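Print this item | E-mail this item

Open day at Flemstead: tabletop handling with a wrist view

The Flemstead automation workshop opened its handling cell to members in May 2023. The program was short: a talk on gripper setup by Selina Haslinger, then repeated pick trials on household tableware, with the wrist camera feed shown on a monitor beside the cell. Attendance was 70 over the two sessions.

Haslinger's talk dealt mainly with thin-rimmed objects. A plate lying flat gives a two-finger gripper very little to hold. The fingers have to approach the rim at an angle, and a few millimeters of height error will either push the plate away or press it into the table. The cell runs the Ustora controller with a grasp planner the group calls Gakero. Closing force is limited in software and was left at one setting all day.

The table was laid with mixed items so that the planner had to pick out its target among other shapes and colors. A pink plate and a white tray with a red-pink border lay within a short reach of each other, near a rack and a black binder.
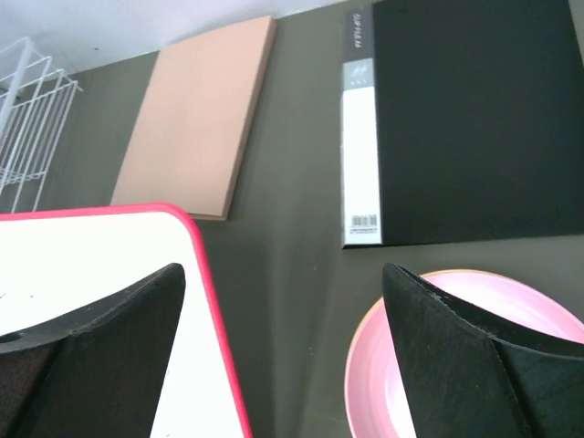
Wrist camera view over the table, gripper fingers at lower left and right.

The wrist view is the only one the planner uses during the final approach. Its drawback is that the fingers cover part of what lies beneath them, and Hanna Pawlak, who ran the trials, spent some time on this point. Her method is to fix the rim estimate before the fingers cover it and to carry that estimate through to closure. Glossy surfaces add a second problem, as reflections move with the camera and can be read as edges.

Over both sessions the cell logged 146 pick attempts. One was stopped by hand when a visitor leaned on the guard rail, which leaves 145 in the results. Pawlak will publish the full table, with failures sorted by cause, once the logs have been checked.

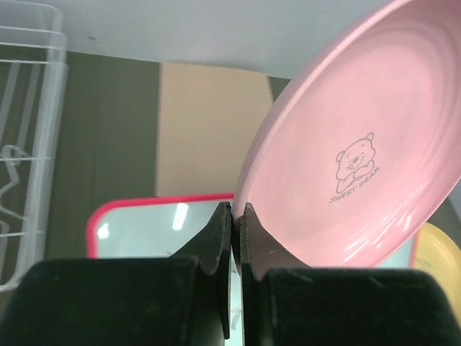 Plate held by the rim between the fingertips, tray behind.

Questions from the floor were mostly about finger wear and cycle time. Haslinger said the tips are inspected after each session and replaced when the edge no longer meets evenly. Cycle time has not been tuned. The next open day is planned for January, with stacked plates on the program. Places are limited to 5 per group at the cell itself.

Comments (3)

tmk_controls: Was the force limit the same for the tray as for the plates? We see rim flex on thin plastic well before slip.

H. Pawlak: Same limit for everything. Flex was not measured. It is on the list for January.

Frei: Good session. Please put the monitor higher next time, the back row saw very little of the feed.

Print this item | E-mail this item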